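2022-02-15

Slept badly and was at the desk before it got light, which at least meant I had the simulator to myself for a while and could drink my coffee in peace. We're still on the kitchen set for Releo, and I promised Wovitz (that's what we call the training side, I can't remember why anymore) a clean batch of pick-up-and-put-away examples before the end of the week. I had 28 good ones in the folder when I went home last night. It felt like plenty until I remembered that what they want in the end is 1,000.

The trouble, if it is trouble, is that I'm getting fussy. I drive the arm over to the thing I want, and if the approach is a little crooked I'm tempted to throw the whole run out and start again. I spent most of the morning in the corner between the cooktop and the toaster, with the little brown bottle lying on its side and the upper cabinet door wide open, trying to come in low and smooth toward the pink and white thing.

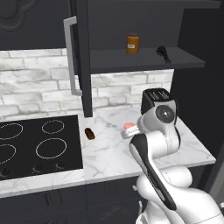 Keep the crooked ones, Marek Jelínek wrote back when I complained in the group chat, as long as they finish properly, because a model that has only ever seen perfect approaches has no idea what to do when it drifts off course. He also said he'd take 3 honest wobbles over one run that looked like a ballet. I grumbled at this for a good ten minutes and then went digging through my discard folder, feeling like somebody picking through her own trash for a lost earring. I rescued a fair number of them, too.

After lunch (soup again, I really must shop) I turned to the small objects, which I'd been putting off all week. With the small stuff I have to creep down so slowly that my shoulders go up around my ears, and I can never quite judge the depth from one view, so I keep flipping back and forth between views like a nervous driver checking mirrors. I do enjoy it, though. There's a kind of quiet that comes over me when the fingers are almost there and I'm hardly breathing.

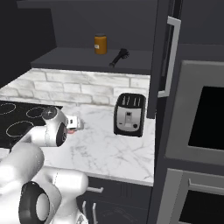 Kitchen set, gripper over the tiny red object, toaster at the back.

Labeling took up the rest of the afternoon. I write one plain sentence for every run, and I've been trying to vary the wording, so that it isn't "pick up" every single time - sometimes "grab," sometimes "get me." By five I was up to 106, counting the rescued ones, and I sent the lot over before I could start second-guessing them. Tomorrow I'll look at the drawers, which I'm dreading a bit. If we keep this up we might even be done by April. Early bed tonight, and no screens, or that's the plan anyway.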